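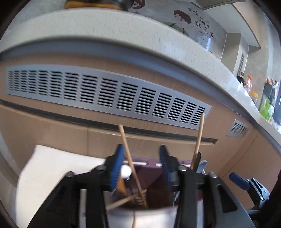 Figure 2. Divided utensil holder containing chopsticks, a wooden spatula and a metal spoon, in front of a cabinet base with slotted vent grilles.

4.2 Do compartments sort anything?

Organizing manuals tend to assume that a divided container produces divided contents. Lenz and Hajdu make the strongest version of the claim, arguing that internal partitions "instruct the hand". We are not persuaded. The holder in Figure 2 has dividers, and it is packed, but the long chopsticks do not share a direction: one leans, one stands closer to upright, and a third lies across the lower part of the holder. If the partitions are giving instructions, the chopsticks have been slow to take them.

A defender could reply that a single holder proves little, and we agree. The Trastlow inventory covered 96 kitchens, however, and in only 18 of them could a coder who had not met the household say what each compartment was for. Kowalczyk's earlier survey reported much higher agreement, but his coders were shown labelled diagrams beforehand, a procedure that seems to us to have supplied the answer along with the question.

Nor does visibility settle the matter. Salcedo treats an open-topped holder as a display, in which every tool announces itself by its handle. Handles are poor announcers. The small white knob in the left compartment of Figure 2 may be the cap or the end of a utensil, and we would not care to say which. Participants in Huscombe were often in the same position with their own holders, and reported pulling a tool partway out to check it – behaviour that the display account has no obvious place for.

We therefore treat the divided holder as storage first, and leave open whether it sorts.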